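Table tips I picked up at the Barero open day
===

I went to the Barero open day in April for the robots and came home with a list of things to fix in my own workshop. Five demos, lots of coffee, and me scribbling on the back of the program like a kid!

My favorite stop was the Wendt gripper table, where Driss Morsy let people try the hand-held gripper - two flat black fingers that you open and close yourself - and answered every silly question I had (I had plenty). 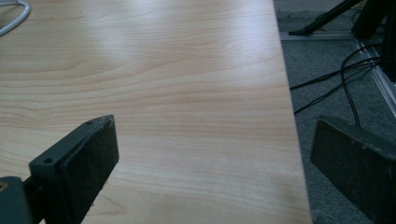 *Photo: Driss Morsy / Barero open day*

What I'm copying at home:

- **Wipe the pads.** Rubbery grip pads pick up dust, and dusty pads slip. Driss uses a barely damp cloth. I did my bar clamps the same night and wow, what a difference.
- **Clear the tabletop before you start.** Completely, pencils too.
- **Watch for glare.** A pale top under overhead light gets a shiny patch, and small screws vanish in it. Move the lamp, or put down a dark mat.
- **Deal with floor cables.** Black cord on dark carpet is so hard to see! I bundle mine with hook-and-loop ties now and run them along the wall, well away from the stand legs.
- **Open wide, close slow.** Works for grippers, pliers and kitchen tongs.

I missed the Arnisum talk because I was still at the table, playing. Next time I'm getting there early and wearing better shoes.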